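Home | Guides | FAQ | Newsletter | Contact

Security Awareness Training: Frequently Asked Questions

February 13, 2021
By the Fusolex editors

We get a lot of mail from office managers and small IT departments who have been told to "do something about phishing." Most have already had a sales call. The answers below are our own opinions, and they are less cheerful than the ones in the brochure.

Does security awareness training work?

It depends what you mean by work. People who have just taken a course do better on a quiz about the course. Whether they behave differently on a busy afternoon four months later is a much harder thing to show, and most of the charts we get sent don't try. If a vendor says its training reduces risk, ask how the risk was measured before the training, by whom, and what else changed in the same period. A new mail filter installed that spring will make any course look brilliant.

We still think some training is worth having. We just wouldn't pay very much for it.

Our vendor says click rates fell after the first year. Isn't that proof?

It's proof that fewer people clicked on the vendor's own test messages. The vendor writes those messages and picks how hard they are. Send a tricky one in January and a clumsy one in December and you will have a lovely downward line. Ask to see the actual emails side by side. If they won't show you, draw your own conclusion.

Staff also learn what the tests look like. At one company that wrote to us, employees had spotted that every simulated phish came through the same odd link domain, and they were warning each other in the group chat. The click rate was excellent.

What click rate should we aim for?

Zero is not available. In an office of 300 people, somebody is going to click, and the attacker may need only the one. We would look at the reporting rate instead: how many people told you about the message, and how soon the first report came in. A company where 5 people click and 100 report is in better shape than one where nobody does either.

Should we punish people who fail the tests?

No. We have yet to hear from anyone who is glad they did it. People who expect trouble for clicking will keep quiet when they click on a real one, and those lost hours are the ones you needed. Extra "remedial" videos count as punishment too, whatever the vendor calls them. Everyone in the building knows what they are.

How often should training happen?

Once a year satisfies most of the contracts and insurance forms we have seen, and that is the real reason most firms do it once a year. Short reminders spread through the year seem more sensible to us, although the evidence is thinner than the confidence with which people quote it. An hour-long module with a "next" button that lights up after a timer teaches people to open another browser tab.

If you have a choice of month, avoid June if half of your staff are away. They will do the course on the last possible day from a phone.

Is the Clitus course any good?

We get asked this more than anything else. We sat through the standard Clitus package, the one with the cartoon office. The material on fake invoices is decent and we would happily lift it out and use it alone. The password section still tells people to swap letters for symbols, advice that should have been retired long ago. The final test let us retake it until we passed, with the same questions in the same order.

And Ikov? They promise an "AI-driven human risk score."

We asked Ikov what goes into the score. The reply ran to two pages and did not say. As far as we could make out it combines test clicks, course completion and job title, which is a spreadsheet. Be very careful about letting a number like that near anyone's performance review. Talk to whoever handles employment law for you first.

Can't we just run the sessions ourselves?

Yes, and we'd encourage it, with the warning that homemade sessions can be every bit as dull as bought ones. Use messages your own company has really received. Strip out the names, put them on a screen, and let people argue about which are fake. Keep it under half an hour. Skip the hooded hacker clip art. 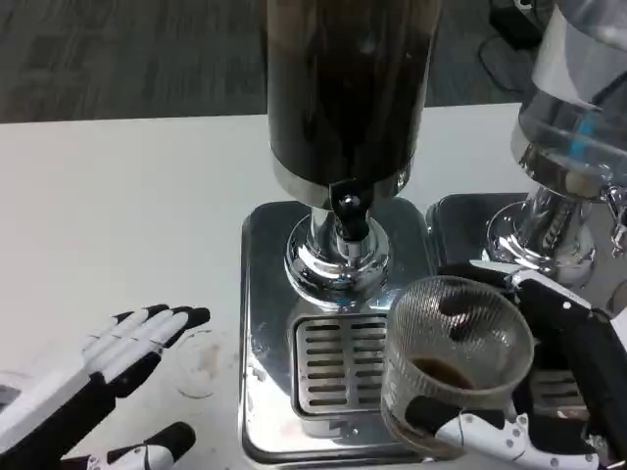 In-person sessions do one thing the online modules can't, and that is let people ask the question they were embarrassed to put in a ticket. Very little of this happens during the slides. Someone will sit through your whole talk, say nothing, and then corner you afterward to mention that they typed their password into something last week. So leave slack at the end, and put the refreshments where people have to linger near you. A tall drink dispenser with a small spout and a metal drip tray under it will hold a line of people in one place long enough for a conversation to start, and we'd rather spend money on that than on another poster. Whether it changes behavior for good, we can't tell you. At least you will hear about the password.

Do posters and screen savers help?

We doubt it. After a week they are wallpaper. If you must have one, make it the phone number or address for reporting something odd, in large type, with no slogan.

What should we buy before we buy training?

Multi-factor authentication on email, if you don't have it already. Then backups that somebody has tried to restore. Then a rule that any change of bank details gets confirmed by phone, using a number you already had on file. The Sangkhawat checklist, which a number of readers have asked us about, puts staff training first and multi-factor authentication ninth. We think that order is wrong, and we notice who sells the training.

What questions should we put to a vendor?

We would start with three:

- Can we see every test email you sent to a customer our size over a year, in order?
- What happens to the click data about our employees when we leave?
- Which of your claims has been checked by someone you didn't pay?

The last one tends to produce a pause. Some vendors will offer a customer quote in place of an answer. A quote from a happy customer tells you that the customer is happy.

Does Fusolex sell training?

No. We don't take referral fees from anyone who does, either. You should be as suspicious of that sentence as of any other on a website, and you are welcome to write in and ask how we are funded.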